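Fold It Flat: speaker notes
Talk by Blažena Vaněk, Mikden evening series
9 April 2018

Hello everybody, and thank you for coming out to hear a grown woman talk about folding pants! I love this subject and I plan to go a bit fast, so wave at me if you need me to slow down.

(Wait for the latecomers. Sleeves up.)

Start with the drawer story. When I moved to the apartment in Fodberg I had one deep drawer for all my jeans, and I stacked them in a pile like everyone does. The pair I wanted was always at the bottom. I'd pull, the whole pile would come up with it, and I'd shove everything back in and call it done. I lived like that for 3 years.

Ask: who has a pile like that at home? (Hands. There will be plenty.)

What changed it for me was a table. Up to then I had folded on the bed, and a bed is soft, so the denim sinks and the creases wander off wherever they like. Then I helped out at the Nirkano clothing swap in September, where we had nearly 300 pairs of jeans to get through and long hard tables to do it on. What a difference! You can press down with your whole forearm and the cloth stays where you put it.

Now the fold itself. Do it slowly, talk while doing it.

Zip up, button closed. Hold by the waistband and give one good shake.
Lay one leg over the other, back pockets facing out.
Smooth from the waist down to the hem with the flat of the hand. Take your time here, this is my favorite part.
Tuck in the little point that sticks out at the seat, so you have a long straight strip.
Hem up to just short of the waistband. Then fold in thirds.
Stand it on its edge. If it flops over, open it up and smooth it again.

(Let it stand there a moment. People like to see it stand!)

Somebody will ask about stiff new denim. Say: fold in half the last time, don't fight for the thirds. Stretchy jeans are the other way around, they fold very small and then spring open, so they want a neighbor on each side to hold them up.

Kids' jeans: skip the thirds, fold in half twice. My nephew does his own this way and is very proud.

Second half, if the time holds: the line-up in the drawer. Light to dark, or by how often you wear them? I go by how often, my sister in Jireš goes by color and we have argued it over many dinners. Take a vote in the room.

Then everybody tries one. Pairs up at the tables, I walk around. Remind them to empty the pockets first (tissues, coins, a shopping list once).

Questions, then tea. Sign-up sheet for the sweater evening is by the door.
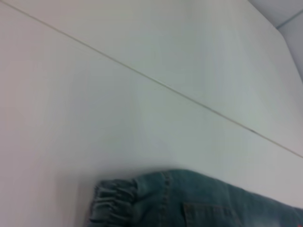 Page 34

Blue denim on the white table. Smooth toward the hem, both hands, and keep talking.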